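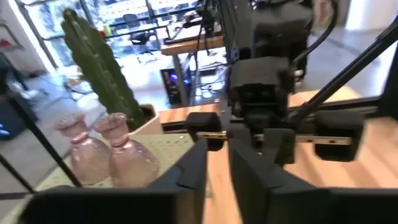

Why does my fundraising page still show the old total after I've added an offline donation?

Offline donations are held in a separate queue and join the public total when the page owner approves them. Open Donations, then Offline, and tick each entry before pressing Approve.

Ticket: sponsorship total not updating
Product: Visex giving pages
Opened: 13 Oct 2021
Status: closed, workaround supplied

Reported
Page for the Prorville sponsored walk shows 12 sponsors. The owner's list has 13. The missing entry is a cheque for £300, entered by hand. Approve was pressed, no error appeared, and the total stayed the same. Same result in a second browser.

Checks
Page cache cleared - no change.
Entry present in the Offline queue, marked Approved.
Gift Aid box ticked, but the postcode field is blank.
Export to spreadsheet lists all 13 entries and gives the correct sum.

Cause
An entry with Gift Aid ticked and no postcode is accepted by the form but skipped by the job that rebuilds the public total. The export reads from a different table and is not affected.

Workaround
1. Edit the entry and either add the donor's postcode or untick Gift Aid.
2. Save, then approve it again.
3. Wait for the next rebuild. It runs every 2 hours and can't be started from the owner's account.

Owner added the postcode and confirmed the new total after the next rebuild. The thank-you email went out twice to the same donor - this is a known effect of approving again and is logged separately.

Passed to Fanonent, who maintain the form, with a request to make the postcode compulsory when Gift Aid is ticked. No release date given.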